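Workshop notebook: the rye starter, again
Sep 12, 2018
4 min read
14 shares | 3 comments

Picking up where I left off, because the last entry ended with me swearing at a jar and that's no use to anybody. The short version: the Viltberg starter is alive, the Standau one is sulking, and I've changed how I feed both of them.

Feeding

Until now I'd been giving them equal weights of flour and water whenever I walked past and felt guilty. Riet Dewulf read my last few pages, wrote "pick a time!!" in the margin and underlined it twice, so I picked a time. Morning, before coffee. I keep 20 grams of old starter, throw the rest in the pancake tub, and top up with flour and water. The rye drinks a lot more than the white flour did, and I keep forgetting that and ending up with something like tile grout.

Viltberg came up nicely and smells of green apples. Standau smells of nail polish, so it's hungry, and I've moved it to two feedings a day until it cheers up (I know, I know, I should have done that last week).

Flour

I finished the bag from Cuadros and opened the Jillari. Big difference! The Jillari is coarser and has these dark flecks all through it, and the dough feels sandy for the first half hour or so before it comes together. I like the flavor a lot better. It also makes a stickier loaf that wants to weld itself to anything I proof it in, so rice flour on the cloth, and plenty of it. Note to whoever borrows my cloths: please shake them out, don't wash them with soap.

Yesterday's dough

Rye and white, mostly white, 70 percent water and 2 percent salt. I mixed it by hand, gave it a rest, then put the salt in with wet fingers. Three folds. I meant to do four but got stuck on the phone and by then it was puffing up so well I left it alone. Overnight in the fridge, 18 hours by the time I got to it, which is longer than I'd planned and maybe why it spread a little when I tipped it out.

Crust was great, really dark and blistered. Crumb a bit tight near the bottom. I think I was timid with the oven and should have let the stone heat longer. Flavor was sour in a good way, and it was even better this morning with butter.

Bowls

I've gone back and forth on this one. Steel is light and easy to scrape down, but it takes on the temperature of the room fast. Ceramic is slower to warm up and slower to cool off, and I find it kinder to a small dough on a chilly day. For now: steel for mixing, ceramic for the long rest.

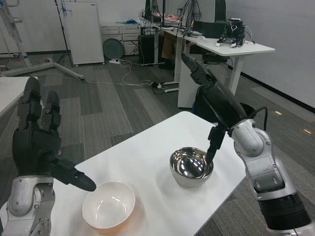 Next time

Use Viltberg only. Heat the stone longer. Hold back a splash of the water and see if the Jillari needs it. Try the caraway idea before October, when the oven gets booked up with everyone's pies. Also buy a new scraper, the old one has a nick in it that leaves a stripe of dough behind every time.

3 comments

ryeandshine: Nail polish smell went away for me after I kept less of the old starter at each feeding. Worth a try with Standau.

Riet Dewulf: Glad you picked a time. Now do the fourth fold.

P. in the back room: Is the pancake tub up for grabs?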